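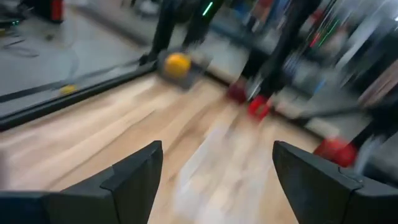
Molia butcher block work table, with two trays

Reviewed by Nadhirah Hutapea, January 2019

I bought the Molia table in December to replace a folding table that sagged in the middle. It gets used mostly for sorting produce, so I wanted a hard flat top, a border that would stop round things from going over, and a height I could stand at. I have used it nearly every day since it came, and this is how it has held up.

The top came in one piece, wrapped in cardboard with foam at the corners. The rails were in a separate carton with the bolts in labeled bags. You need a second person for the top. I put the rails together alone, and that part took 20 minutes with the hex key in the box. A longer key would have been easier on the hands. The instructions are drawings only and they are clear enough, except that the drawing for the diagonal bracing shows the brackets facing the wrong way. If your brace won't line up with the slot, turn the bracket around and try again.

The top

It is butcher block in light strips, some pale blond and some tan. The mix is more varied than I expected from the listing. I like it, but if you want one even color you should look at something else. The strips were glued tight on mine and I could not feel a seam with a fingernail. One corner was a little rough on the underside and I sanded it.

It arrives unfinished. I gave it two coats of Gunawan board oil, left it overnight between coats, and wiped off what had not soaked in. The oil darkened the tan strips more than the blond ones. Red onion skins left a faint mark near one end that came out with salt and a damp cloth. Beet juice did not come out fully. I would keep a mat under beets.

The rails

The rails are black aluminum extrusion with a slot running along the length. Mine stand a little proud of the wood, enough to stop a plum or a small tomato. Crumbs and bits of stem collect where the wood meets the metal, and a cloth doesn't get into that line. I use an old toothbrush once a week. The slot also picks up dust. Molia sells a cover strip for the slot, but I haven't bought it.

The black finish has not chipped. It does show flour and fingerprints.

Once the bracing is tight there is no side-to-side movement that I can feel. I went around all of the bolts again after the first week and a few of them took another quarter turn. 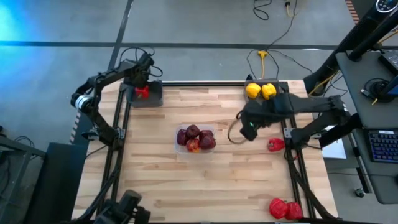

The trays

I keep two dark gray Kunoretti trays at the back of the table, one at each corner. Red peppers go in one and yellow in the other, and whatever hasn't been sorted waits on the bare wood. Peppers are good for this table. They don't roll far, and the skins are tough enough that a bump against the rail does no harm.

The trays are shallow. A couple of bell peppers side by side are comfortable, and much more than that gets crowded for my taste. They are light, so they slide if you reach across and catch one with a sleeve. I stuck rubber dots under mine and that fixed it. The dark gray hides dirt, so wash them on a schedule and don't go by how they look.

For smaller fruit I use a clear plastic container in the middle of the table. It was a leftover, nothing to do with Molia or Kunoretti. Being able to see the bottom layer without unpacking is useful with soft fruit, where the one underneath is the one that goes bad.

Size

There is room for both trays and the container with plenty of wood left over in front. I would not go smaller. Before ordering I also looked at the Droneo table, which has a steel top and costs less. The steel would be easier to clean after beets. It is also loud when you set anything down on it, and I didn't want that all day.

Things I would change

The bracket drawing should be corrected. The feet adjust, but the lock nuts are small and hard to reach with the top on, so level the frame first. I did it the other way around and ended up lying on the floor with a wrench.

I would also like a gap at one corner of the border for brushing scraps into a bin. As it is, I lift them over the rail with a dough scraper.

The warranty is two years on the frame. It does not cover warping of the top if you skip the oil, so keep your receipt for the oil too.

I would buy the table again. The trays are fine for the price, but plan on adding the rubber dots.

Contact | © Nadhirah Hutapea | Back to top

This site uses cookies to remember your settings. By continuing to browse you accept their use. OK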